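Boardmarker

Ein Boardmarker (auch Whiteboardmarker oder Trockenlöschstift, selten Tafelschreiber) ist ein Faserschreiber, dessen Farbauftrag sich von glatten, nicht saugenden Oberflächen trocken wieder abwischen lässt. Er wird vor allem auf Weißwandtafeln verwendet, daneben auf Glas, emailliertem Stahl und beschichteten Folien. Vom Permanentmarker unterscheidet er sich in erster Linie durch die Zusammensetzung der Tinte, der äußere Aufbau ist weitgehend gleich.

Aufbau

Der Schaft besteht meist aus Polypropylen und dient zugleich als Gehäuse für den Tintenspeicher. Bei der verbreiteten Bauart ist dies ein Faserkern aus Polyester, der die Tinte durch Kapillarwirkung an die Spitze abgibt. Daneben gibt es Stifte mit freier Tinte, bei denen ein Ventil oder ein Lamellenregler den Fluss steuert. Sie geben bis zuletzt eine gleichmäßig kräftige Farbe ab, reagieren aber empfindlicher auf Stöße und starke Temperaturwechsel.

Die Spitze wird aus gepressten Acryl- oder Polyesterfasern gefertigt. Üblich sind Rundspitzen und Keilspitzen, letztere erlauben je nach Haltung dünne und breite Striche. Die Kappe muss dicht schließen, da die Lösungsmittel rasch verdunsten. Viele Hersteller kennzeichnen die Tintenfarbe am Schaft, an der Kappe oder am hinteren Stopfen.

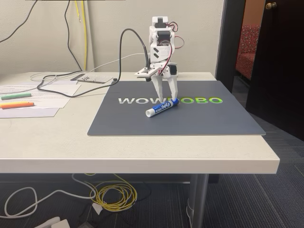
Tinte

Die Tinte setzt sich aus Farbmitteln, Lösungsmittel, Bindemittel und Trennmittel zusammen. Als Lösungsmittel dienen heute überwiegend Ethanol und Isopropanol. Ältere Rezepturen enthielten teilweise Ketone oder Xylol, deren Geruch in geschlossenen Räumen als störend galt. Das Bindemittel bildet nach dem Verdunsten des Alkohols einen dünnen Film, in dem die Pigmente eingeschlossen sind.

Entscheidend für die Löschbarkeit ist das Trennmittel, meist ein schwer flüchtiges Öl oder ein Ester. Es legt sich zwischen Farbfilm und Tafel und verhindert, dass der Film fest anhaftet. Beim Wischen löst er sich in Form kleiner Krümel. Bleibt eine Beschriftung lange stehen, kann das Trennmittel abwandern oder vom Untergrund aufgenommen werden, und die Schrift lässt sich dann nur noch feucht entfernen. Eine bekannte Abhilfe besteht darin, die Stelle mit einem frischen Boardmarker zu überschreiben und sofort abzuwischen. Die Lösungsmittel der neuen Schicht lösen dabei den alten Film an. Auf dieselbe Weise lassen sich oft auch Spuren von Permanentmarkern beseitigen.

Farben und Lesbarkeit

Das Standardsortiment umfasst 4 Farben: Schwarz, Blau, Rot und Grün. Schwarz und Blau sind aus größerer Entfernung am besten lesbar. Rot und Grün werden meist für Hervorhebungen benutzt, sollten wegen der verbreiteten Rot-Grün-Sehschwäche aber nicht die einzige Unterscheidung tragen. Gelb und helles Orange sind auf weißem Grund kaum brauchbar, auf dunklen Glastafeln dagegen üblich. Für diese werden eigene Stifte mit deckenden Pigmenten angeboten.

Lagerung und Haltbarkeit

Boardmarker mit Faserkern werden am besten waagerecht gelagert. Stehen sie dauerhaft mit der Spitze nach oben, sinkt die Tinte im Speicher ab und der Strich wird blass. Bei umgekehrter Lagerung kann sich die Spitze vollsaugen und beim Öffnen tropfen. Auch Staub und alte Farbreste, die beim Schreiben aufgenommen werden, verstopfen mit der Zeit die Fasern.

Die Strichleistung hängt von Spitzenbreite, Druck und Untergrund ab. Der Hersteller Cluvirska nennt für seine nachfüllbare Reihe Pulen 240 Meter je Füllung. Die Spitzen dieser Reihe sind austauschbar, was nach Angaben des Anbieters nach 10 Füllungen empfohlen wird. Fetex verkauft Tinte für fremde Stifte in Flaschen zu 30 Millilitern. Ob sich eine Nachfülltinte mit den Resten im Faserkern verträgt, ist nicht in jedem Fall vorhersehbar. Unterschiedliche Trennmittel können sich gegenseitig beeinträchtigen, sodass die Schrift schmiert.

Umweltaspekte

Einwegstifte bestehen aus mehreren Kunststoffen, die nach Gebrauch kaum voneinander zu trennen sind, und gelangen überwiegend in den Restmüll. Nachfüllsysteme verringern die Abfallmenge, setzen jedoch voraus, dass die Stifte tatsächlich gesammelt und gewartet werden. In der Handreichung »Schreiben an der Wand« des Verlags Bandara wird Schulen deshalb empfohlen, durchgängig auf nachfüllbare Modelle umzustellen und die Tinte zentral zu beschaffen.
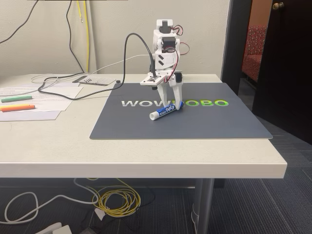

Afia Frimpong hält diese Empfehlung für zu pauschal. Wo Stifte ständig verloren gingen oder offen liegen blieben, komme ein nachfüllbares Modell selten über die erste Füllung hinaus, und der aufwendigere Schaft wiege dann schwerer als der eines einfachen Stifts. Sinnvoll sei die Umstellung dort, wo jede Lehrkraft ihren eigenen Satz mitführe.

Sicherheit

Alkoholhaltige Tinten sind leicht entzündlich, die in einem Stift enthaltene Menge ist jedoch gering. Beim Umfüllen aus Vorratsflaschen sollte gelüftet werden. Flecken auf Textilien lassen sich mit Brennspiritus behandeln, solange sie noch nicht gewaschen oder gebügelt wurden.

Siehe auch

Weißwandtafel
Permanentmarker
Flipchart
Tafelkreide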